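Why Does Wood Have Stripes?

Run your finger over a wooden table and look for the lines. I love those lines! They're called grain, and they're a kind of diary the tree kept while it was growing. 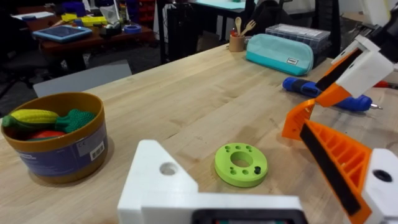 Thiện Hoàng wants to know whether the lines are painted on at the factory. Great question, and no, they grow there all by themselves (although some plastic tables do have pretend ones printed on).

So how does a tree make a line? Just under the bark there's a super thin layer that makes new wood. In spring, when there's lots of rain and sunshine, the tree grows fast and the new wood comes out pale. Later in summer it slows down, and the wood gets darker and tighter. Then comes December, and in cold places the tree pretty much goes to sleep. One pale band plus one dark band makes one ring, and one ring usually means one year.

If you slice straight across a trunk, you see circles, like a target. If you slice it the long way, from the roots toward the top, you cut through the sides of those circles and they turn into stripes. Same rings, different slice! Try it with an onion (ask a grown-up to do the cutting) and you'll see what I mean.

I once counted the rings on a big old stump near my aunt's house. It took me all of lunch and I lost my place twice, but I got to 276. That tree was older than my aunt, her house and her whole town. Some trees live much longer than that, and there are ones still standing that are over 2000 years old.

Fat rings often mean a good year with plenty of water. Skinny rings can mean a dry year, or too many neighbors hogging the light.

And what's a knot, that dark round spot you sometimes find in a board? A branch used to start there, and the trunk grew thicker and wrapped itself around it. My cousin Vinh calls them tree belly buttons. See how many different kinds of grain you can find in your kitchen before dinner, and check under the table too!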